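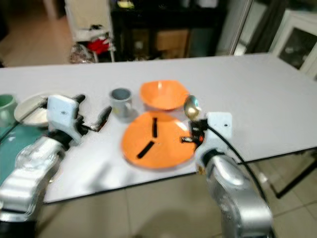
When is the open day at the Bekgate workshop?
Doors open on 06/10/2018 at the Lecomte building, Bekgate. Entry is free, but each visitor needs a pass from the front desk.

What will be demonstrated?
Tabletop handling with a two-arm setup. The arms work over a white table laid with a plate, a bowl and a cup in plain colors. One gripper holds a metal spoon and the other works with open fingers. The task list for the day is posted at the door.

How long is a session?
Each session runs 50 minutes, including 10 for questions. Groups are limited to 60 people. The hall holds 224, so two groups may be inside at once, one at the table and one at the Zitusar display.

Who runs the sessions?
Clotilde Renaud operates the arms. Sizwe Lekota covers the control software and takes technical questions. Sessions in French are led by Pascal Hervieu.

Can visitors operate the arms?
Not during the public sessions. School groups can book a supervised slot in December through Huguette Masson.

What happens if a grasp fails?
The operator stops the arm, resets the dishes and repeats the attempt. Failed attempts are logged along with the rest. The log is shown on the hall screen.

Is photography allowed?
Yes, without flash. Tripods must stay behind the floor line.

Is there parking?
Use the Jesudmont lot. The workshop yard is closed to cars all day.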